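Small Kitchens, Shared Tables: Project Report, Module 2
Department of Home and Interior Studies, Drinberg College

3. The table

Our group studied how people lay a table when they have little space. We began with the eating place, as in the first interviews most people complained about it more than about the cooker. The Clukeck method, which we learned in January, asks the student to put down one plate and one utensil first and to leave them until the rest of the table is planned. We used a round yellow-green plate on a white table, with a thin light brown utensil laid diagonally on it.

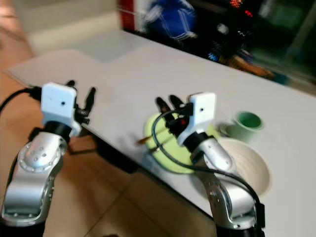

The plate was easy to find on the white surface, also for the older participants. The utensil gave us more difficulty. It is longer than the space it has on the plate, so the tip goes over the rim and on to the table. In our questionnaire 32 people answered the question about this, and the larger part wanted a separate rest for it. We did not have the budget for rests, which was 200 for all materials.

4. The floor and the walking space

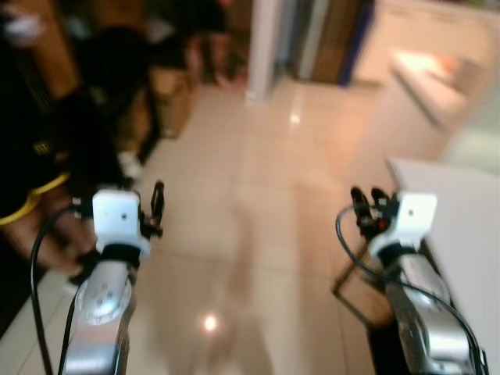 Walking space was the second subject of our report. The Tokinska guide, which our teacher gave us on Wednesday, recommends that the path beside a table stays free for its full length. We find this rule good but difficult in a small home. A glossy beige tile floor like ours makes a room lighter, but a thin brown wooden frame standing or lying near the table is still a thing that a foot can meet. We propose to keep such things on a wall hook.

5. What we would change

The questionnaire was too long and some people stopped before the end. We would also like to repeat the table part with a darker surface.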